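Prendo Table Cover, Sage Green
Millham Home and Workroom Range
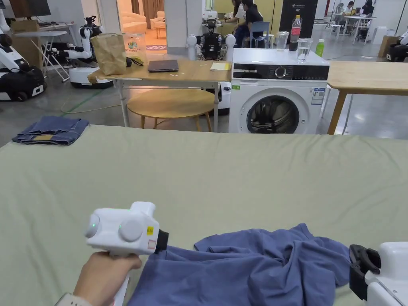
Table cover in use, with a blue T-shirt and folded jeans.

The Prendo is a plain fitted cover for large work tables, suitable for laundry rooms, sewing rooms and shared housing. It gives a smooth surface for sorting and folding, and protects the table top beneath from scuffs and zipper marks.

Fabric: brushed cotton blend, 130 cm wide before hemming
Fits: tables up to 100 cm deep
Fastening: 4 corner straps with adjustable buckles
Colors: sage green, oatmeal, slate

Machine wash on a warm cycle and hang to dry. Darker colors should be washed separately the first time. Do not use bleach.

A padded underlay, the Frota, is sold separately – please order the same size as the cover. The Prendo is not heat-resistant and should not be used for ironing without it.

Orders of 10 or more covers ship from the Gidness warehouse and qualify for the institutional rate. Unused covers may be returned in their original packaging.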